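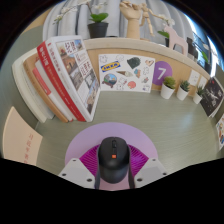
Mouse in the gripper, over the lavender mat

Community > Gadgets and Robots > Buying and Budgeting
Search the forum
2 min read

Buying our first hand-held gripper: what have I missed?

Skevura
Hello all! We're hoping to record simple desk jobs from September (moving a mouse, mostly) and I've got 800 pounds put by. The gripper I like is 600. Is the rest enough?
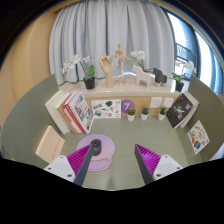 Replies

Mukby
Just, I'd say! Do keep 60 back for spare finger pads, though, and buy 2 pairs at once to save on postage.
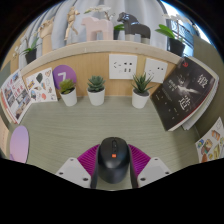
Ribbed pads either side of the mouse

Alva
No idea on prices, sorry, but lovely orchids!

Rumum
I'd budget for storage too, dear, as mine filled up terribly quickly.

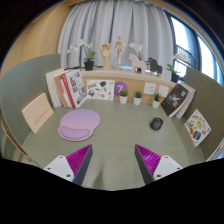
Mouse on the bare desk, fingers open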